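Last updated 4:10 p.m.

February
By Selma Berisha

Delar students teach two robot arms to set a tea table

DELAR — Students in the second-year automation class at Delar Technical High School are spending the winter term on a job most of them could do at home in a few minutes. They are trying to get a pair of robot arms to set a table for tea.

The class has 29 students this year, split into working groups that rotate through the lab in Room 265. Each group gets the arms for one double period at a time. Groups that are waiting their turn work on code in the room next door or go through the recordings made by the group before them.

The job is written out on a sheet taped to the lab door. Each mug has to end up on a coaster, upright, with its handle turned where a guest could reach it. The pretend desserts have to be moved from their dishes to a serving tray. Neither arm is allowed to push anything off the table, and the two arms are not allowed to touch each other.

"It reads like a chore list," said Lumturie Georgiou, who teaches the class. "Then they try it, and they find out how many decisions there are in putting down a cup."

Georgiou has taught automation at the school for six years. In earlier years the class built a conveyor that sorted plastic bottle caps by color. She said the conveyor was a good project but that students had begun handing the same solutions down from one year to the next. She wanted a job where the objects were different shapes and did not stay where they were put.

The students do not program each movement by hand. One or two of them guide the arms through the job from a set of controls while a computer records what the arms do and what the cameras see. The recordings are then used to train software that tries to do the same job with no one at the controls. The class had made 1,605 recordings when this reporter visited, most of them shorter than a minute.

Each recording has to be watched and labeled before it can be used. Students mark whether the mug reached the coaster, whether anything was dropped and whether the person driving had to stop and start over. Bad ones are kept in a separate folder. Georgiou asks each group to go back to that folder once a week and write a paragraph on what went wrong.

Nkrumah Annan, a junior, is in charge of the recordings for his group. He keeps a spreadsheet with a row for every run, including who was driving and where the coasters were at the start.

"We had a whole afternoon where we forgot to move the coasters between runs," Annan said. "So the software got really good at putting a cup in one exact spot. You slid the coaster over two inches and it put the cup down on the bare table like nothing was wrong."

After that, the group wrote a rule. Before every run, one student moves the coasters and mugs while the driver looks the other way. The tray gets turned a little as well. Annan said the first day under the new rule was slow, with a lot of arguing over whether the layouts were different enough.

Some parts of the job have gone better than others. Most of the groups can now get the software to pick up a mug on its own. Letting go is harder. If the gripper opens before the bottom of the mug is flat on the coaster, the mug tips. If it opens too wide, one of the fingers can knock the mug beside it.

Handles have caused trouble too. Some groups prefer to close the gripper on the body of the mug, and others have tried going for the handle. Georgiou has not told them which is right. She said she would like to see both methods tested in front of the whole class before the term is over.

The desserts are a separate problem. They are imitation, so they do not crumble, but they are small and some of them are round. Azra Mladenović, a sophomore, has done most of the driving for the dessert part of the job. She said she played a lot of racing games before she took the class and that it did not help much.

"You want to go fast, and the arm will let you go fast," Mladenović said. "Then you look at the recording and the cookie is on the floor. I do it a lot slower now. I count in my head before I close the gripper."

Her group has settled on an order of work: cookies first, then the cakes, then the mugs. Another group does it the other way around and says the mugs should go first while the table is clear. The two groups have been comparing times but have not agreed on when the clock starts.

The project is paid for in part by a $2,000 award from Drultetti, a machine shop on the east side of town that has hired several graduates of the program. The money went toward replacement gripper parts, cables and a second computer. The mugs, coasters and dishes came from students' homes and from the thrift store on Liyanage Street.

Mirsad Halilović, the shop's floor manager, visits the lab twice a month. He helps with repairs and checks the wiring, and he has the students show him how to stop the arms before he will let them start. On one visit he had every student in the room find the stop button with their eyes shut.

"At our place the parts are heavier and the arm is a lot bigger, but the habits are the same," Halilović said. "Where are your hands, who else is near the table, what happens if this thing keeps going. I would hire somebody with those habits over somebody who can recite the manual."

Halilović said he had suggested using metal blocks for the project, as his own shop does when it trains new workers. The students voted against him. He now brings his own coffee to the visits and has been told several times to keep it away from the table.

The work table sits inside light gray walls, with an arm mounted on either side. Groups set it up from the checklist at the start of the period and put everything away at the end. On a full day the same mugs may be picked up and put down by three groups before lunch.
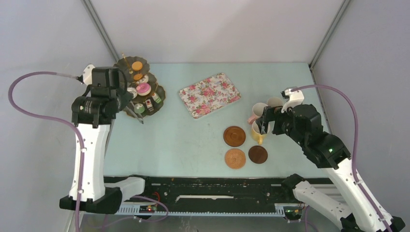 The right arm's gripper on the yellow mug.

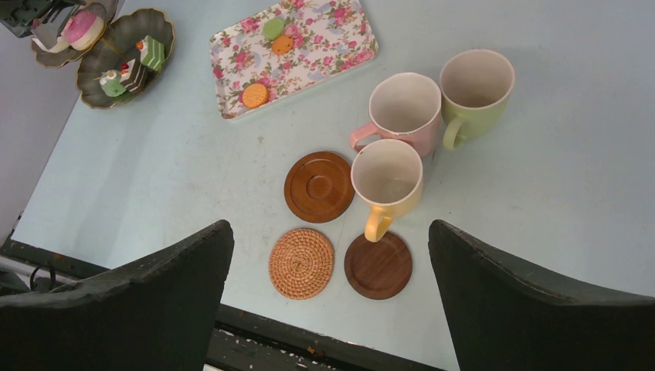
Georgiou grades the project in two parts. Half of the grade is for the recordings, the labels and the written notes. The other half is for a demonstration, in which the software has to run the job with no one at the controls. Groups get three tries and keep the best one. A group whose arms do poorly can still pass if its notes explain the failure clearly.

She said some parents asked about that at conferences in the fall. A few wanted to know why a student could get a good grade with a robot that dropped things. Georgiou told them that a group that knows why its robot dropped a mug is in a better place than a group that got lucky once.

There have been breakdowns. A cable on one of the arms came loose during the first month, and the class lost four days finding out which one it was. A software update left one gripper opening when it was told to close. Annan said his group noticed that one quickly, as the mug in question was over the edge of the tray when it happened. The mug landed on its side and did not break.

The students have also had to learn to share. With one table and several groups, a period lost to a repair means somebody else's turn is moved. Mladenović drew up a trading system on the whiteboard so that groups could swap periods, and Georgiou has left it up. Two groups are currently owed a period each. One of them has been owed it since before winter break.

The class will take part in the Fakonier student robotics meet later in the spring. Delar has gone to the meet before with its bottle cap sorter and finished in the middle of the field. This year it has entered the open category, where teams bring a job of their own choosing and judges score how steadily it runs and how well the students can answer questions about it.

Teams at the meet have to set up in front of the judges, and Georgiou expects the lighting to be a problem. The hall has tall windows along one wall, and the lab at school has none. Students have started making some of their recordings with the overhead lights off and a desk lamp on one side to get ready for it. Annan has added a column to his spreadsheet for the lamp.

Not every student can travel with the team. The school van holds 12, and the table takes up the space of three seats when it is folded down. Georgiou said each group will send at least one person and will choose that person itself. The rest of the class will be able to watch from the lab if the hall's internet connection holds up, which it did not last year.

Before then, the class plans to hold an open afternoon for families in Room 265. Visitors will be able to take a turn at the controls with a student standing at the stop button. Real cookies will be served at a separate table, on the other side of the room.

Families who want to come to the open afternoon can leave their names at the school's front office. Children under 10 need to have an adult with them in the lab.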